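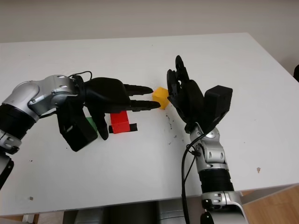

Figure 4. Both hands at the yellow block, red and green blocks to the left.

4.1 Setting up the block exercise

This section is for Rilta club members running the two-arm table for the first time. Read section 3 (Emergency stop) before you start.

1. Wipe the tabletop.
2. Set out the blocks from the Stilusari kit.
3. Turn on arm power and wait for the ready light.
4. Load the program "blocks_11" and set the speed to 4.
5. Bring both hands in slowly. Stop when the fingers are near the yellow block.

CAUTION: Keep your own hands off the table while arm power is on.

Note: Speed 100 is for the November demo only. Ask Madalena Falcão before you change it.

4.2 Checking the fingers

1. Stop the arms and turn off arm power.
2. Look over the screws on the finger plates. Tighten any loose ones by hand.
3. Check the rubber pad at the fingertip. Replace it if it is torn or lifting.

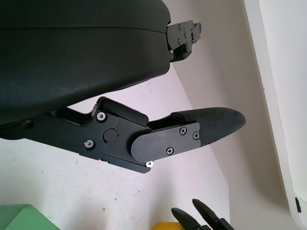
Figure 5. Gripper finger with pivot cap, screws and rubber fingertip pad.

4. Write the result in the table log and sign it.

Spare pads are in drawer 81. If a screw is missing, leave arm power off and tell Ambros Bühler.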